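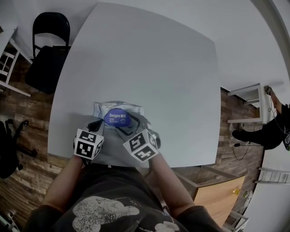 ok bus thread. long one. Venter put up the new winter schedule for the Drundine line and if you ride the 18 you need to look at it before January, not after

---

short version: the 18 stops running straight through to Drundine. It ends at Wenier. You get off, cross the road, wait for the 11, get on that

---

on paper the wait is short. On paper. The 11 comes down from the hospital and gets stuck at the rail crossing every single morning, anyone who rides it knows this

---

my trip now: 40 minutes door to door, one bus, one seat, half a podcast. Trip under the new schedule: leave home in the dark, stand at Wenier, hope

---

and Wenier has no shelter on the southbound side. There's a pole. There's a trash can. There was a bench and then there was not a bench

---

fares. This is the part that got me. Monthly pass for both zones is now 238 dollars. The through ticket is gone becuase there's no through bus, so you buy zone A and zone B and that's your lot

---

I did the math against gas. Didn't like the math. Gas still loses once you add parking downtown but it's a lot closer than it was last year

---

someone's going to say get a bike. The road between Wendesska and the river has no shoulder and trucks going both ways. I've done it, in July, in daylight, and I walked the bike up the last hill with my heart going like a drum

---

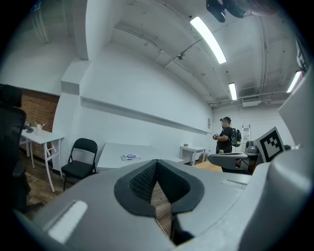

One reply already says the early 18 used to wait for the train anyway, so plenty of people were late to work twice a week as it was, and a split route might at least mean the Wendesska half runs on time

---

fair! I'd buy that if the two halves were timed to meet. They aren't. 18 gets into Wenier at 7:12, the 11 is scheduled out at 7:10. Two minutes. They printed that. Somebody laid those columns out next to each other and sent it off

---

next 11 is 7:35. So that's your real wait, at a pole, in January

---

evenings are worse. Last 11 back from Drundine leaves 9:05 and the last 18 out of Wenier is 9:20, which sounds great until the 11 runs ten late and then you're walking home along the same road I wouldn't bike in daylight

---

anybody who works a closing shift at the stores out by the mall is done. they can't make the 9:05. Right now there's a 10:15 straight through and it is NOT empty, I've stood on it

---

what Venter says (the notice on the pole, tiny print): "adjusting service to reflect ridership." Ok. Ridership counted when? I'd love to know. If it was over the summer then school was out and the college was out, of course the bus was quiet

---

asked at the ticket window. Was told to use the online form. Online form wants a stop number. Stop number for my stop isn't in the list. Picked the next stop over and wrote the real one in the comments box, so do that if you get stuck

---

things worth putting in the form, in case you're typing on your phone at the stop like me:

- which bus you catch and what time
- where you're headed, and what time you have to be there
- whether you'd pay the new price
- the 7:10 / 7:12 thing, please everyone mention the 7:10 / 7:12 thing

---

keep it polite, the people reading these didn't write the schedule. Long rants get skimmed. Mine was four lines

---

what I'd settle for: move the 11 to 7:20 and keep one late through bus. That's it. I don't need the whole route back, would take it, but don't need it

---

also a transfer that lasts an hour so people aren't paying twice because of a train. Other places do this. It's a stamp on a ticket

---

for the folks asking, yes the school buses are separate and no they're not changing. The one by the Wendesska library stays where it is too, it's only the Drundine end that gets cut off

---

if you have an old through pass with rides left on it, the window told me they'll swap it for zone tickets but only till the end of December. Bring the pass AND the reciept. I had the pass and no receipt so I get to go back

---

there's a drop-in at Wendesska town hall before it starts, evening one, no date up yet. Will add it on here when they post it. If you're on the 18 in the mornings I'm the one in the second row with the thermos, come tell me your bus times

---

ok that's my stop. more tonight if the form people write back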